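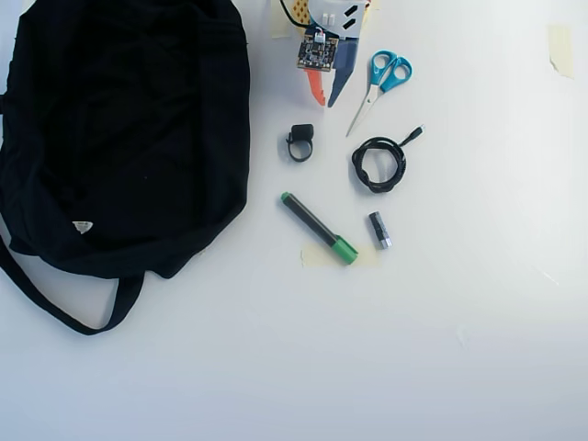
Plimthorpe Mending Circle

Filed under: Makers & Menders, Threads

1/ A few of you asked after last month's meetup how I go about fixing bag straps, and I promised I'd write it up properly, so get comfortable because I've never once kept this kind of thing short.

2/ I started mending bags when my old Skundia shoulder bag gave out on the walk home with a melon in it (the melon survived, the eggs didn't). I was all set to throw it away, and my neighbor Callum Aitken talked me out of it over the fence and lent me a packet of heavy needles that I still have. Sorry, Callum!

3/ First thing, turn the bag inside out and look at where the strap meets the body. On most soft fabric bags it's the stitching that goes and the cloth around it is fine. If you see a clean line of little holes with no thread in them, you're in luck, you can go right back through the same holes.

4/ Black bags are the hardest on the eyes, I find. Black thread on black cloth at night is a misery. I do mine by the kitchen window in the morning, and I rub a bit of chalk along the seam so I can see where I'm headed.

5/ Thread: please don't use the stuff from the hotel sewing kit. I buy the Ferri heavy polyester, 125 yards to a spool, and I'm still on the spool I bought last October even after all the bags my sisters keep handing me.

6/ Needle: size 16 if you're using a machine and the cloth is thick. By hand, anything stout with an eye you can thread without swearing.

7/ Sew a box and then an X across it — you've seen this on backpacks. Go around twice. If the fabric is worn thin there, put a patch of old denim behind it first and sew through everything together.

8/ Somebody asked about labels. I leave them on if they're sewn into a seam, since picking them out can open the seam up, and then you've got a second job you didn't want.

9/ Washing! Do it before you mend. I learned this from a tote that shrank and puckered all around my beautiful new stitches, and I sulked for an entire weekend.

10/ The Fillow shop on the corner has a basket of odd straps and buckles by the register, 2 dollars apiece, and they're happy to let you dig. I came home with 21 of them once, and I'd rather not discuss it.

11/ Next meetup is at seven, same room, and I'll bring spare needles and the ginger cookies. If your bag is in a sorry state, bring it along anyway and we'll have a look at it together.

Last updated: October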